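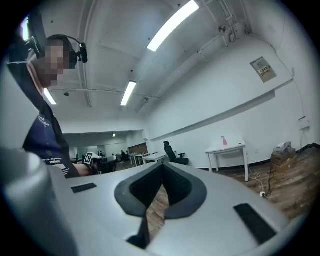
Wearing a headset with a small microphone.

What is a stage name?

Many singers, actors and people who make videos do not use the name from their birth certificate when they work. They use another name, which they have chosen for the public. We call it a stage name. The word "stage" comes from the theatre, but today you can have a stage name also if you never stand on a stage.

Why do they want a new name?

There are different reasons. Sometimes two actors have the same name and people would mix them up. Sometimes the real name is long, or difficult to say in other countries. Other people want to keep their family life private — at home they have one name, at work another one.

How do they choose it?

Some take the name of a grandmother or a street. Some take only a part of their own name and make it shorter. Our website Prullent asked its young readers to invent a stage name for themselves, and we received 206 answers. In 67 of them there was an animal! Another 44 had a colour in them. One reader from Nusham took the name of her town and wrote it backwards: Mahsun. We liked this one very much.

Is it a lie?

No. A lie is when you want to trick somebody. A stage name is more like a costume, and everybody is allowed to wear one. But on important papers, for example a passport or a contract, the performer must usually write the legal name. Some performers like their stage name so much that they change their legal name too.

Can you find out the real name?

Often you can read it on the internet, but be careful. Pages about famous people copy from each other, and a mistake can travel very far. If a performer does not wish to tell the real name, it is polite to leave it.

Try it yourself

Write your first name on a paper and move the letters. From Marira you can make Ramari. Say the new name aloud three times. Is it easy to say? Can a friend spell it after hearing it once?

Last changed: 7/6/23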